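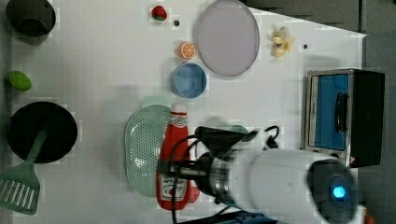 4.2 Clearing a kitchen table

The Brisby task asks the arm to tidy a small play kitchen. We ran it for 18 sessions with the Keltine planner and did not tune anything between them. Lifting single objects is now quite reliable; putting them away is still slow.

Figure 2. Grasp of the squeeze bottle at the edge of the plate.

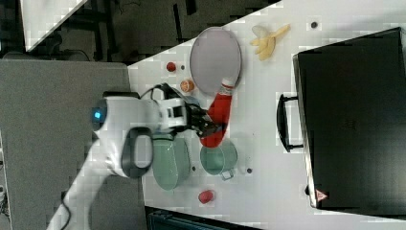 One reviewer asked whether a chore can be called done when a person must first lay out the table. We think the question is fair, and we claim only the handling part.

Bottles were the easier class, and the planner preferred them.

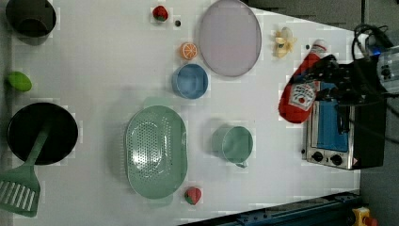 Transport over other objects needs a free path, and the planner computes this path once only. When the ketchup is held just above the toaster oven, as here, a small error in height matters more than over the open table.

Long tools remain the open problem -- Gallardo has the same difficulty.
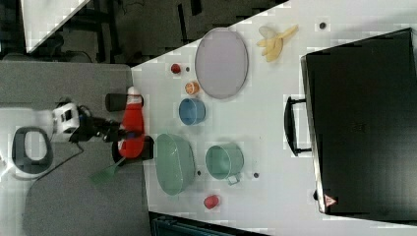

Our grasp score looks only at the place of contact. A spatula like the green one reaches far out from the gripper, and the score ignores this length. We return to it in Section 5.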